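3.2 Folding and stacking of household laundry

The second part of the study looked at how clean clothes were folded once they had come off the line or out of the dryer. Washing itself has been studied at length, mostly for its water and energy use, but folding has had little attention. We were interested in the folded bundle as an object: its shape, how well it kept that shape when it was picked up and put down, and how much shelf or drawer space it took.

Garments were sorted into four groups before folding. The first was flat items with no elastic, such as tea towels and pillowcases. The second was tops with sleeves. The third was long trousers and jeans. The fourth was short garments with an elastic waist, including sports shorts, pyjama shorts and children's swimwear. Socks and underwear were left out, as the Irkilholm households mostly kept these unfolded in a drawer or basket.

All items had been through at least one ordinary wash before they were used. New clothes often carry a finish that makes the cloth stiffer, and our early trials in June showed that a bundle made from a new garment held its edges much better than one made from the same garment after washing. Those trials are not included in the results. Items were left at room temperature overnight and folded the next day. No item was ironed.

Folding was done on a padded fabric surface in place of a bare table. Householders in the Irkilholm interviews told us that they folded on the bed or the sofa far more often than on a bench or table, and we wanted the surface to be close to what they used. Fabric grips the underside of a garment, which helps when smoothing it with one hand but makes it harder to slide a finished bundle to one side. On a hard benchtop the reverse was true. Light cloth moved about during the second fold, and several bundles had to be started again.

Each garment was folded in one of two ways. In the half fold, the item was laid flat, folded once down its centre line and then once across. In the Delaunay fold, named after the terrace where we first saw it used, the item was folded in three lengthwise and then in half, with the thickest edge kept to the outside. We had expected the Delaunay fold to give the neater result for all four groups. It did so for tops and trousers. For flat items there was no useful difference, and the half fold was quicker.

Elastic-waisted garments behaved differently from the rest. A waistband pulls the cloth in, so the top of the garment is narrower and much thicker than the leg openings, and no fold gives a bundle of even height. Figure 4 shows a pair of red shorts after folding. The waistband is bunched into a thick rolled edge on one side, with its rows of stitching still showing, while the rest of the cloth lies in soft creases.

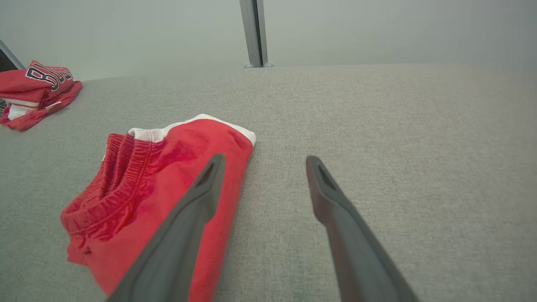
Figure 4. Folded red shorts with a gathered elastic waistband, on light grey fabric.

The uneven height matters most when bundles are stacked. A stack of shorts with all the waistbands on the same side leans away from that side and will fall once it is high enough. Turning every second bundle around, so that the waistbands alternate, kept the stack level and also made it easier to see where one garment ended and the next began. Several householders already did this without having given it much thought. Others avoided the problem by standing the bundles on edge in a drawer, which worked well as long as the drawer was fairly full.

Lined shorts needed one extra step. The lining tends to slip out past the outer cloth at the leg or the waist, and if it is not tucked back before the first fold it has to be left as it is, or the whole bundle undone. We told the folders to tuck linings in once and then leave them alone. A small strip of lining left showing made no difference to how the bundle stacked, and it was not scored as a fault.

We also tried commercial folding boards, using the Cludance board in its medium size. It gave very even results for T-shirts and worked poorly for anything with elastic, as the flaps flattened the waistband for a moment and it sprang back when they were lifted. The board was dropped from the main trials for group four but kept for group two.

One limit of this part of the work is that every item was folded by an adult with time to spare. In the Flakilov diaries, folding was often done late in the evening, in front of the television, and was sometimes given up halfway through a basket. Bundles made under those conditions are likely to be looser than ours. Section 3.3 returns to this point and compares our stacks with those found in linen cupboards and children's drawers.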